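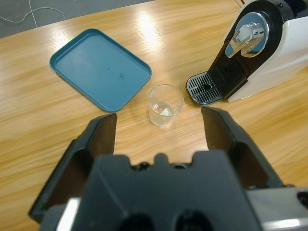 Our group went to the Clorum open day one Saturday in February, and I'd picked the coffee demo for my bit of the report (obviously!). Two arms, one long table, a capsule machine and a blue tray. Wen-hsiung Mok talked us through it and let me ask far too many questions.
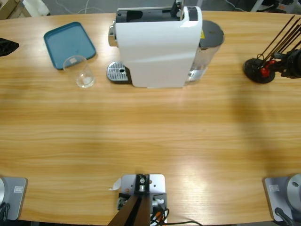

He said picking up a see-through cup is the nasty part, as the cameras struggle with it, and they've logged 2,319 tries so far. I'd have guessed the lever! Each try gets 85 seconds, then it's reset by hand. I want to compare that with what we saw at Grulley, so that's my next section.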